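Trollgate Two-Hand Gripper Kit
Club and classroom edition

The Trollgate kit is the standard equipment for the Movetville student manipulation project. Each kit contains 2 hand-held grippers, cables and printed task cards. Students work through a task by hand before any of it is programmed.

Teams: up to 9 students per kit
Task cards: 11
Scoring: 100 points per card
Age: high school and up

Cards can be run in any order – Weerasinghe rules apply at competitions. Return kits with the cables coiled and the cards in number order.

Card 4: Mug tree
Stand upright on the table, one gripper in each hand. Start with the jaws clear of the pegs. 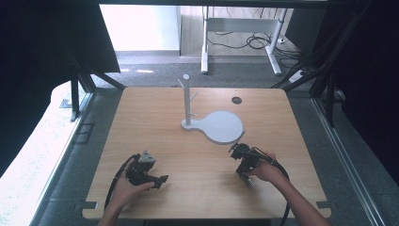 Replacement parts
Jaws and cables are sold separately through Pruvoslow. Quote the kit number when ordering.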